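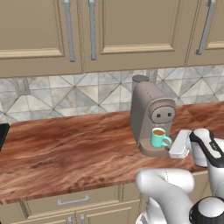 Mug on the drip tray, gripper by the handle, in our simulated kitchen.

Can a machine do your chores yet? Come help us find out!

Kukik is looking for people to take part in a home chores study this January. We work on robot arms that handle ordinary kitchen jobs, and right now we're stuck (happily) on coffee. Getting hold of a full mug and carrying it to someone without a spill is still hard for a machine, and we need people who do it half asleep every morning to tell us what good looks like.

You'll watch short simulated runs, score each one, and then try steering the arm yourself with a hand controller. We have 2,940 runs waiting for scores, so there's plenty to go around!
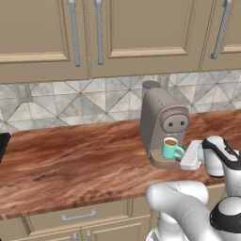 Sessions last two hours and start at 9 a.m. in our Chettiar building. We'd like you to come for six of them, but they don't have to be in a row. You don't need any tech background. If you've waited tables, cleaned houses or raised toddlers, we'd especially love to hear from you.

You must be 18 or over and comfortable looking at a screen. Sessions are paid, and bus fare is covered.

To sign up, write to Tharushi Ekanayake at the Kukik front desk and tell her which chore you'd hand over first.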